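**Desk moves at the Clondley building: what to know before the end of January**

The second-floor desks change over this month, and most of the questions coming in are about the same few things, so they are gathered in one item.

Everyone on the Ekar side moves to the rows by the windows. The Doucette group takes the middle rows and keeps the small meeting room. In all, 51 desks are moving and the rest stay where they are. The seating plan is on the board next to the stairs, and a copy is in the shared folder under Building. If your name is missing or on the wrong desk, write to the building inbox. Please don't correct the printed copy by hand, as last time we ended up with 2 versions and both were wrong.

Crates are stacked by the freight elevator. Each person gets two. Label them on the short side with your new desk number, which you will find next to your name on the plan. Monitors, docks and chairs are moved for you and should be left where they are. Keyboards, mice and headsets go in your own crate. Plants are welcome to move too, but they have to be carried by hand – the movers will not take them.

Phones are the part that takes longest. Your extension stays the same, but the line has to be switched over at the new desk, and that can leave you without a desk phone for most of a morning. Forward your calls the day before if you can't miss them.
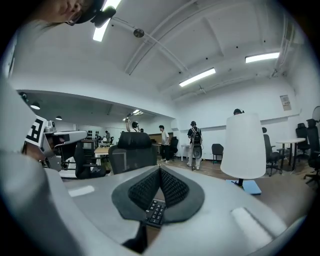 A reader on the Doucette side wrote in to ask whether the middle rows could get more outlets before the move, as two people there already share one power strip. Extra floor outlets have been ordered for rows three and four. Rows five and six will have to wait until the floor panels are lifted in the spring. Until then, please ask for a longer strip at the front desk and do not plug one strip into another.

The lockers are staying put. There are 100 of them and not all are in use, so anyone who wants one closer to the new desk can trade. Empty the old locker first and bring the key back, and you will be given the new one on the spot. Keys that don't come back cost $5 to replace.

Heating by the windows has been uneven this winter. The Finis contractors have been asked to look at the end radiators before the first group moves, and the vents above the copier are on the same work order. If your spot is still cold after the first week, send the desk number and the time of day to the building inbox. One message per row is enough.

Parking, badges and the bike room are not affected. The kitchen on two will be closed on move days from eight until noon, and the one on three stays open to all.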